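1/ The Landinden app wants $38 a year to tell me when to wash my sheets. I did the free month. I have doubts.

2/ Sage green. 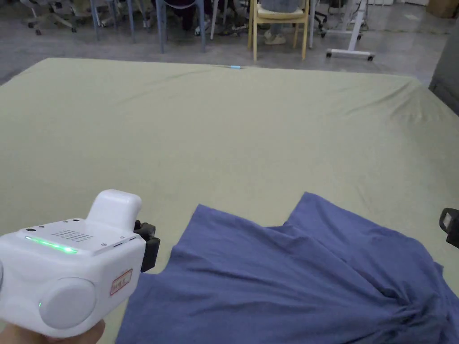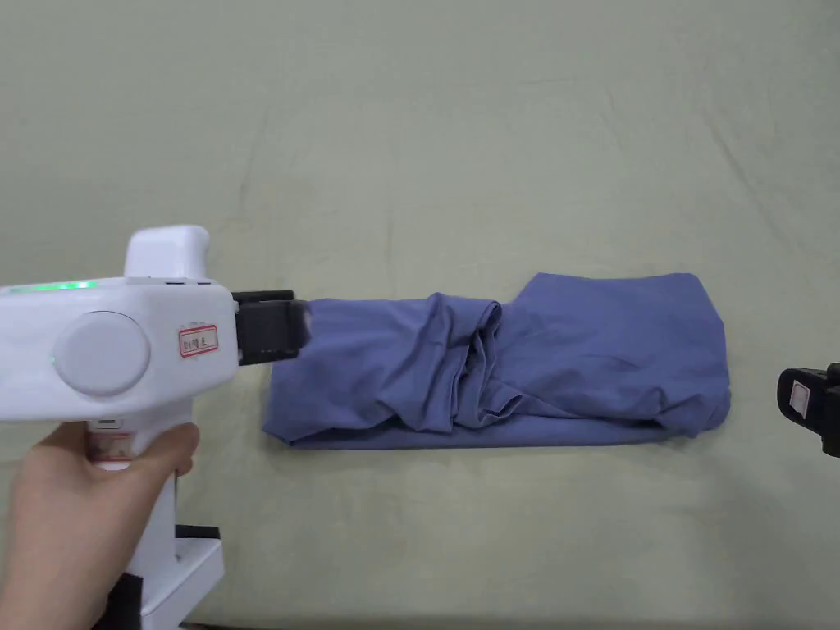
3/ The "fabric fatigue score." Mine started at 300. Out of what? The help page says "your personal range." So, out of nothing.

4/ I told it I'd washed everything Tuesday. I hadn't. Score went up 8 points and I got a little leaf.

5/ They keep citing the Irnisness sleep survey. I went looking for it. It's a blog post, and the blog sells pillowcases.

6/ Someone will say this is Grorkgate all over again. Grorkgate at least had a product you could return.

7/ Yes, I know people who swear by it. They also bought the Raju linen spray, so they're in pretty deep by now.

8/ My system before the app: every 2 weeks, or sooner if it smells. Going back to that. Canceling takes more than one email, apparently. Will update if they ever answer the first.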